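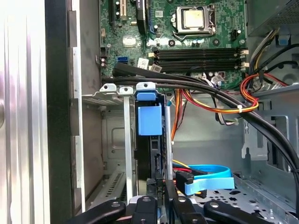 Garder son vieux PC une année de plus

Publié le 1er septembre 2022

J'avais prévu de changer d'ordinateur au mois de mai. Le budget était prêt, 600 euros mis de côté, et j'avais même choisi le modèle. Finalement j'ai gardé l'ancien, et l'argent est parti dans un vélo d'occasion. Je note ici comment j'en suis arrivé là, parce que plusieurs personnes m'ont posé la question.

Ce que je fais avec

Du traitement de texte, des mails, la comptabilité de l'association et un peu de retouche photo le soir. Je ne joue pas. Quand j'ai mis cette liste par écrit, il m'a paru difficile de justifier une machine neuve. La lenteur me gênait surtout au démarrage et à l'ouverture du navigateur. Le reste du temps, je ne m'en rendais pas compte.

Mon amie Elvia Tapia m'a conseillé de tenir un carnet pendant deux semaines : chaque fois que l'ordinateur m'agaçait, j'écrivais l'heure et la raison. J'ai relevé 35 agacements. La plupart venaient de la connexion, ou de moi qui ne retrouvais plus un fichier. Neuf seulement concernaient la machine elle-même.

Le ménage

J'ai commencé par les logiciels. Une suite de sécurité périmée, trois programmes de synchronisation qui faisaient la même chose, un utilitaire d'imprimante pour une imprimante donnée il y a longtemps. Tout cela se lançait au démarrage. J'ai désinstallé, redémarré, et gagné déjà pas mal de temps.

Ensuite les photos. J'en gardais des dossiers entiers en double, parfois en triple, avec des noms comme « à trier » ou « à trier vraiment ». Le tri m'a pris plusieurs soirées. C'est la partie la plus pénible — et celle que je repoussais depuis des années.

La seule dépense

J'ai acheté un disque SSD à 99 euros chez Omance, la petite boutique de Wenddale. La vendeuse, Linnea Ekström, a vérifié la compatibilité avec moi au comptoir et m'a déconseillé d'ajouter de la mémoire pour mon usage. J'ai installé le disque un dimanche pluvieux en suivant la notice. Comptez une heure, et une deuxième pour copier les données.

Et après

Le démarrage ne m'agace plus. Le ventilateur fait toujours du bruit en été, je m'y suis habitué. Je sais que cet ordinateur ne durera pas éternellement, et les mises à jour du système finiront par s'arrêter. Je ferai alors le même exercice, carnet compris, avant de regarder les promotions.

Le vélo, lui, a besoin de nouveaux pneus. J'en parlerai dans un autre billet, avec le trajet que je fais maintenant jusqu'au travail par le chemin du canal.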